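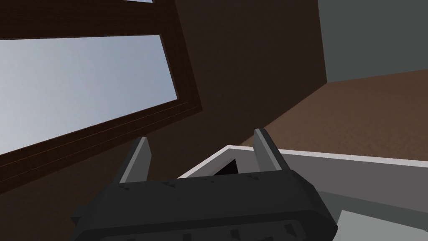

Fig. 1. Black gripper with two gray fingers, computer render.

Waiting for the 17: a project report on one bus stop
Group members: Meriem Lamrani, Fouad Naciri, Rosaura Ñahui (I'm Meriem, I did the writing)

So our question was pretty simple. Do people at the Truvard Street stop know when their bus is coming, and does knowing make the wait feel any shorter? I ride the 17 to Nondmont every morning and I had a strong opinion before we started, which Ms. Alaoui told me to put in the report, so fine: I thought the paper timetable was useless and that everybody just used their phone.

We went out on four mornings and stood there from 7:30 until the second bus had left. Fouad had the stopwatch. Rosaura and I did the asking, and we split the questions up because people get annoyed if you read them a whole sheet (I would too!). We asked how long they thought they had been waiting, then Fouad told us how long it really was, and we wrote both numbers next to each other.

The first morning was kind of a mess. It rained, my pen quit, and we had written "How long is your wait?" on the sheet, so half the answers were for the whole trip to work. We threw those out and changed the wording to "How long have you been standing here?" That worked a lot better.

What we got: most people guessed too high. The biggest miss was a man who said 17 minutes when it had been 8. People who had checked a time, on the phone or on the paper, were closer, and they also complained less, though we didn't have a good way to measure complaining. Rosaura wanted to use a scale with faces. We ran out of time for that.

And I was wrong about the timetable. Plenty of the older riders had it memorized, and one lady had copied it onto a card in her purse, with the Saturday times in a different color. She was off by 2 minutes on her guess, our best result from anyone without a phone out.

Problems with our data: it's one stop, always in the morning, and people who were running late didn't want to talk to us, so they're mostly missing. Also Fouad knows a bunch of the riders from his building and I think they were being nice to him.

If we did it again I'd add the afternoon, and I'd go to the stop by the Clasum store too, where there's no bench. I really want to know if sitting down changes the guess.

Thanks to Abdelilah Bensaid for lending us the stopwatch and for checking our averages twice. The full answer sheets are in the blue folder in Room 4.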